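Sunum Quilted Star Cover in Gray -- my review after a whole lot of toys
Feb 14, 2022

I bought this quilted cover for one reason only: everything in our living room slides. Toys slide, the box the toys live in slides, my coffee slides if I'm not paying attention. I wanted something soft and flat that I could spread out for play and then shake off and fold up when we need the space back, and I didn't want it to be covered in cartoon trucks. So I went with the Sunum one in gray with the little stars. 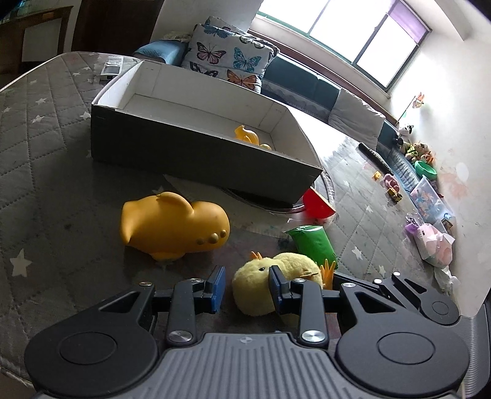 Diamond stitching, pale stars, and the toy box parked right on top.

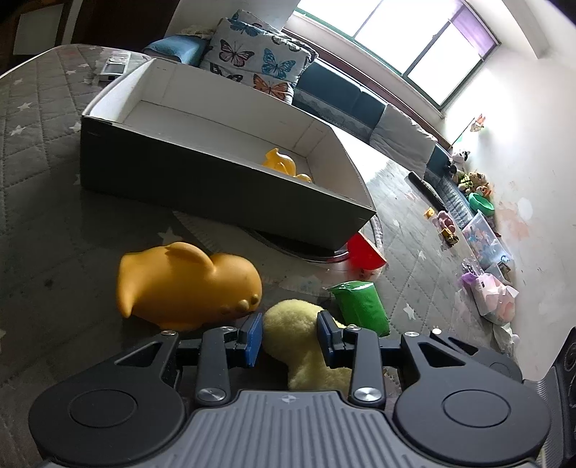
First off, the quilting is so much nicer than I expected at this price! The diamonds are small enough that the filling stays put, even after I'd dragged it around by one corner for weeks (I know, I know, the care tag says to lift it). My old one from Stumbridge had great big quilted squares and all the stuffing wandered off to the edges, so you ended up with a fat border and a sad flat middle. I kept waiting for that to happen with this one and so far the middle is still as puffy as the sides.

The gray is a good gray, too. Not that purplish kind that looks fine online and then fights with every single thing you own. I've got a teal sofa and a purple curtain in that room, plus a butterfly pillow I refuse to give up, so there was plenty to clash with, and the cover just sort of sits there quietly. The stars are light enough that from across the room you mostly see the stitching. Toys show up really well against it, which I hadn't even thought about when I ordered. The orangey-yellow rubber ones practically glow.

Now, does it stop things from sliding? Mostly. A cardboard box with a few things in it stays where you put it, and the fuzzy chick doesn't go anywhere (it's a fuzzy chick, it has no plans). Hard smooth toys still skid a bit if you give them a shove. The cover itself can creep on a slick surface, and I ended up putting one of those rubbery drawer liners underneath. I do wish it came with a grippy back. I'd have paid $5 more for that without blinking.

Washing: cold, gentle, by itself. It takes up a surprising amount of room in the machine and comes out heavy, so don't try to squeeze your towels in with it. I tried low heat in the dryer the first time and got some puckering along one seam. It relaxed after a few days of use, but now I hang it over the shower rod overnight and it dries flatter. No fading that I can see, and the stars haven't rubbed off.

A word on sizing, too, because I almost got this wrong. There's a regular and a long version, and the pictures on the store page look exactly the same. I compared it with the Rampersad cover before ordering and that one is a touch wider, but the stitching looked skimpy and it only came in beige. With all that crawling and snacking going on? No thank you. I also looked at the Elon, which is waterproof and probably smarter if you've got a drinker-and-dropper at your house, but it crackled like a bag of chips every time I touched it in the store.

One small gripe: it arrived squashed so flat in its plastic bag that the fold lines hung around for days. Steaming helped some, and then using it helped more.

I paid $100 with shipping and I'd buy it again, though I'd wait for a sale, since the store had one last April and I missed it. Four stars out of 5 from me, with the missing one going to that slippery back. If they fix it I'll come back and update this -- and probably order the long one for the bedroom while I'm at it!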